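Vorkano Gravel Randonnée – Frequently Asked Questions

Last updated 22 December 2018 by Gordon Sutherland, route coordinator.

What distances are offered?

Two. The long course is 85 km on a single loop out of Istwood, clockwise. The short course leaves by the same road and turns back at the Lunde bridge. Both finish at the Istwood community hall.

How much climbing is there?

The long course has 1,149 m of ascent, calculated from the route file after smoothing. Head units with barometric altimeters will generally read close to this. Phone apps working from satellite elevation alone tend to read high, particularly in the trees west of Lunde. The steepest sustained section is the north side of Skokodent Hill, which is loose over its upper half.

Is this a race?

No. It is a randonnée with a start window and a closing time at each control. Finishers are listed alphabetically and no times are published.

What tires should I use?

Anything from 35 mm up will get around in dry conditions. Most returning riders settle on 38 to 42 mm with a light file tread. Pavement makes up the first section out of Istwood and the last section home; everything between is graded gravel, rail trail or double track. Tubeless is recommended but not required. If you run tubes, carry at least two spares. 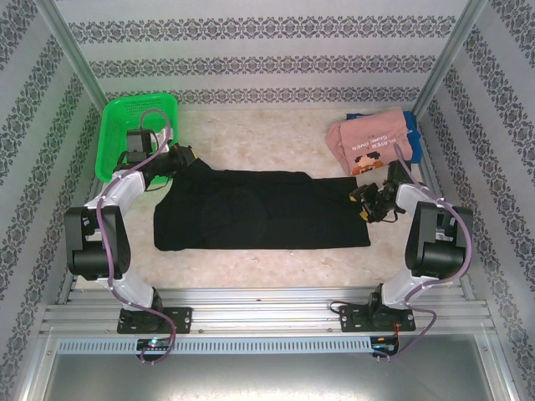
Pressure depends on rider weight and rim width, so we do not publish a figure. Start at your usual gravel pressure and drop it slightly if the Skokodent descent has been freshly graded. The grader normally comes through the week before the ride, and new gravel collects on the outside of the corners.

Are e-bikes allowed?

Pedal-assist bikes are allowed on both courses. Throttle-equipped bikes are not. There is no charging at the controls, and riders on the long course should plan their battery use around the climbing figure given above.

Are lights mandatory?

A white front light and a red rear light must be fitted at the start. The rear light has to be on for all paved sections. The rail trail includes a short unlit tunnel, where both must be on.

How does navigation work?

The route is not marked. A GPX file and a cue sheet are sent to registered riders in February, once the county has confirmed its seasonal road closures. Load the file before you leave home, as cell coverage in Istwood is patchy. The file is a track, not a turn-by-turn course, and some older units will prompt you to convert it. Shoaib Rana can help with file problems by email up to the evening before the ride.

Where are the controls?

Control 1 is the gravel lot on the east side of the Lunde bridge. Control 2 is the Blomqvist farm gate, courtesy of Holger Blomqvist, and applies to the long course only. Please keep bikes off the laneway there – it is in use by farm vehicles all day. Both controls have water. Food is at Control 2 and at the finish.

What clothing should I bring?

The ridge is exposed and usually several degrees colder than the valley. A packable wind shell, full-finger gloves and a thin base layer cover most conditions. Drop bags are not carried.

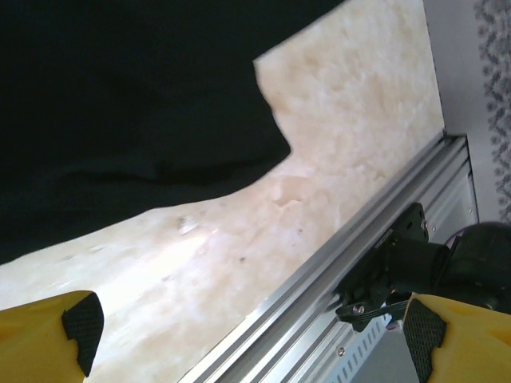

What happens if I have a mechanical?

Riders are expected to be self-sufficient. Carry a pump, tire levers, a chain tool, a quick link matching your drivetrain and a spare derailleur hanger. Duyên Mạc runs a repair stand at Control 1 with basic tools and lubricant but no parts inventory.

If you abandon, text the number printed on your brevet card with your rider number and location. The sweep vehicle, driven by Eilif Hägglund, follows the long course after Control 2 closes. It holds four bikes, and pickup may take some time.

Can I transfer or defer my entry?

Transfers to another rider are accepted until registration closes. Course changes can be made at sign-on. Deferrals to the following year are not offered.

Is there parking?

Use the lot behind the community hall and, once it is full, the grass field opposite. Do not park on the shoulder of the county road. Overnight parking is permitted in the hall lot only, with a note on the dash giving your name and cell number.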